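Mudgway Fight Cards

A small dataset of boxing bout announcements and ticket notices, collected for work on date and venue extraction.

Maintainer: Wojciech Kalinowski
Current release: second
Format: JSON Lines, UTF-8
Language: English

What is in it

The set holds 591 short news items about upcoming professional boxing cards. Each item was published before the fight took place. Most are between one paragraph and a page long. They cover first announcements, changes of date, changes of venue, undercard additions and ticket sale notices. Round-by-round reports and results are out of scope and were removed during cleaning.

Of these items, 428 are labeled by hand. The rest are raw text with no labels and are meant for pretraining or for checking a tagger on unseen writing styles.

Files

labeled.jsonl - the hand-labeled items
raw.jsonl - the unlabeled items
venues.csv - venue names and their spelling variants
notes/ - labeling guide and change log

Fields

id: a short string, stable across releases
headline: text of the headline as published
body: text of the article with ads and related links removed
dateline_place: the town in the dateline, or null
dateline_time: whatever the dateline gives, often only a month
fighters: list of the two names in the main event
venue: venue string exactly as it appears in the body
fight_date: normalized where possible, otherwise null
superseded: true if the item replaces a date given earlier
ticket_info: one of on_sale, presale, announced, sold_out, none

The superseded field causes the most trouble. Boxing dates move often, and many articles mention the old date and the new one in the same sentence. We label fight_date with the date the article treats as current at the time of writing, even if the card later moved again. Old dates are kept in a separate list called prior_dates, which is empty for most items.

Catchweight bouts are tagged with the agreed limit if the article gives one. If it only says "catchweight," the weight_class field is set to catchweight and the limit is null.

How it was labeled

Two people labeled every item in labeled.jsonl without seeing each other's work. Disagreements went to a third reader. Labeling was done in Estent, and the export was converted with the script in notes/. The converter drops Estent's comment field, so remarks about single items are only in the change log.

Known problems

Some bodies still contain HTML entities such as &apos; and &amp;. We left them in because people use the set to test cleaning code. Run an unescape step first if you don't want them.

Arena names change with sponsors. The same building can show up under more than one name. Use venues.csv to merge them.

Undercard fighters are not labeled. In five items the main event was changed inside the article itself, and both pairings are listed under fighters.

Women's bouts are underrepresented. We plan to add more in the next release.

Loading

Each line is one JSON object. The Skovel reader opens the files without any settings. With plain Python, read line by line and call json.loads. Do not sort by fight_date before handling nulls.

Sample record, rendered

The text below shows how an item looks in the viewer before the labels are turned on.
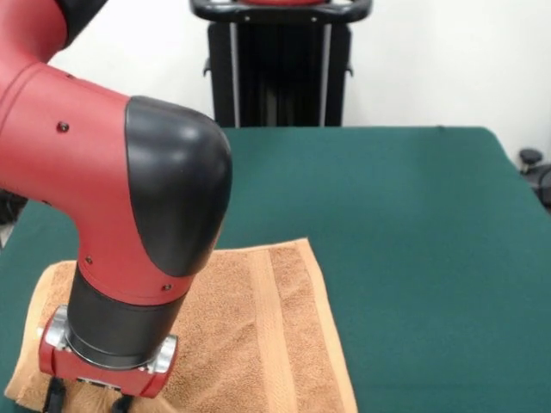
DRILLIS, January - The light heavyweight bout planned for the Drillis Ice Hall has been put back, the promoter said Wednesday. Tickets already bought will be valid for the new date, to be announced once the hall confirms its calendar. Ringside seats are sold out. Balcony seats stay on sale at the box office, and doors will open at 6 p.m. as before.

Labels for this record: dateline_place is Drillis, dateline_time is January, venue is Drillis Ice Hall, fight_date is null, superseded is true, ticket_info is on_sale. The sold-out ringside seats do not change the last value, as the guide only uses sold_out when no seats of any kind are left.

Terms of use

Labels and scripts may be used and changed freely with credit. Article text remains with its publishers and is included for research only. To have an item removed, open an issue with its id.

Changes in this release

Added prior_dates
Split presale from on_sale
Fixed swapped fighter names in items imported from the old spreadsheet
Removed duplicate wire copy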